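模擬青果売り場における陳列と補充作業の検討
生活デザイン演習 最終報告書
提出日 2021/3/26
担当 カビンダ・ビスワス(Kavinda Biswas)

1. 目的
本演習では、Nustdale実習室に置かれている木製の陳列台を使い、食品サンプルの野菜を並べて小さな売り場をつくった。目的は、初めて売り場に立つ学生が迷わずに補充と整頓を行える並べ方を決め、その手順を書き残すことである。価格の設定や接客は対象に含めていない。

2. 背景
実習室の売り場は、これまで授業のたびに並べ直されていた。前の組が使ったあと、根菜の段に別の品が混ざっていることがあり、授業の初めの30分が片付けで終わる日もあった。5月の中間発表で、置き場所を品目ごとに固定してはどうかという意見が出たため、これを今年度の課題とした。

3. 使用したもの
陳列台は明るい色の木でできた段状のもので、区画ごとに縁が立ち上がっている。浅いトレイの中には仕切りで左右に分かれるものもある。野菜はすべて食品サンプルで、不足していた分はKilbridgeから取り寄せた。費用は送料を含めて3,000円であった。記録には演習用のノートを用い、作業者、開始時刻、終了時刻、気づいたことを書いた。

4. 配置の決め方
はじめに、品目を混ぜず、一つの区画に一種類だけを入れることを決めた。次に、隣り合う品の色が近くならないように組み合わせを考えた。赤いトマトの隣には赤紫色のさつまいもを置いた。どちらも赤みがあるが、形と表面の質感が違うため、離れて見ても区別できると判断した。緑のきゅうりの隣には、橙色のにんじんを葉つきのまま置いた。
奥の段には小さな黄色い丸い実を入れ、その手前をさやいんげんとした。実は転がりやすいので、積み上げずに一層に広げることにした。
さやいんげんは向きをそろえて寝かせる。長さがあるため、何本かは縁から垂れる。最初の案ではこれを毎回直すことにしていたが、時間がかかるわりに見た目が変わらなかったので、手順から外した。
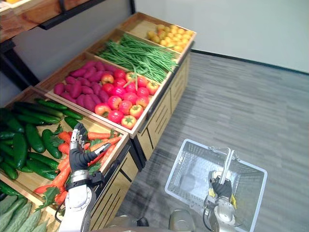

5. 補充と整頓の手順
手順は次のとおりとした。
(1) 奥の段から始め、手前の段へ進む。
(2) 区画に違う品目が入っていれば、先に取り出してかごに集める。
(3) トマトはへたを上にして、列になるように詰める。
(4) さつまいもは山にしてよい。仕切りを越えたものだけ戻す。
(5) きゅうりは斜めに向きをそろえて重ねる。
(6) にんじんは葉を持たず、根の部分を持って置く。葉が手前の縁から出ていてもよい。
(7) かごに残った品を元の区画に戻す。

6. 結果
演習に参加した11名が、それぞれ一回ずつ手順に沿って作業した。所要時間は最大で5分であった。最も時間がかかったのはトマトの区画で、へたの向きを直すことに手間を取られた人が多かった。きゅうりについては、どの程度までそろえればよいか分からないという記入がノートに複数あった。にんじんの葉は絡まりやすく、一本取ると隣の一本が動くという指摘もあった。

7. 考察
品目ごとに場所を固定したことで、次に何をどこへ置くかを人に聞く場面はほとんどなくなった。一方で、色の組み合わせについては作業者の好みが分かれた。トマトとさつまいもは離したほうがよいという意見があり、左右を入れ替える案も含めて比較はできていない。
また、食品サンプルは本物より軽く、傷むこともない。本物の野菜であれば、積む高さや詰め方を別に検討する必要がある。

8. 今後の課題
品名札の位置が決まっていない。縁に立てる案と、台の横に一覧を貼る案がある。次年度の担当者には、手順(5)の書き方を見直したうえで、もう一度時間を測ってほしい。記録ノートは実習室の棚に残してある。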